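The Yellow Plate

1.

Phyllis Parsons came to the house on Ganlow Street at seven minutes before noon, and the key did not want to turn. She pulled the door toward her, the way her aunt used to do, and then it opened.

The aunt had lived in this house for most of her life. Now the house belonged to Phyllis and her brother, and the brother had asked for only one thing in his letter. He wanted the table. "Please measure it," he wrote, "and tell me if the front edge is still so bad."

She had no measuring tape. She had thought of everything else – bread, soap, a blanket for the night – but the tape was at home in Lastside, in the drawer with the batteries.

She went to the kitchen first and looked in the cupboard. The dishes there did not match and they never had. Her aunt bought them one at a time, at the market in Holroyd, and always by color. A person who came to eat could choose a plate, and the plate you chose on your first visit was yours for all the years after. Phyllis had chosen yellow. Her brother had wanted pink and was ashamed of it, so he waited until the others had left the room and then he took it.

She carried the dishes to the table and began to set them out. She did it slowly. She wanted to remember how the table looked when people were coming.
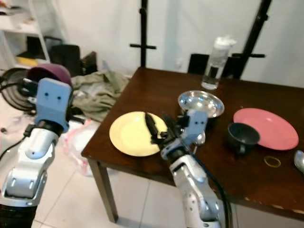

2.

The knife was on the yellow plate. In her aunt's house a knife across the plate meant "I am not finished, do not take it away." Phyllis had forgotten this rule for many years, and now she remembered it with her hands before she remembered it with her head.

She bent down and looked at the front edge of the table. Yes, it was still bad. The wood was worn there from all the sleeves and elbows. Her uncle had once received an offer of 800 dollars for this table from a dealer, and her aunt had answered that the dealer could have the chairs.

She ate some bread. She drank water from the bottle. The mug she left where it was, on the rim of the pink plate, for her brother would surely put it there himself – he had never in his life used a mug without leaning it on something.

At five the telephone rang. She was surprised that it still worked.

"Did you measure it?" her brother asked.

"I forgot the tape."

"Then how big is it?"

Phyllis looked at the two plates, the yellow one and the pink one, and at the place between them.

"It is big enough for both of us," she said. "Are you still in Trekmont?"

"I can take the evening bus."

"Then take it. I will not clear the table."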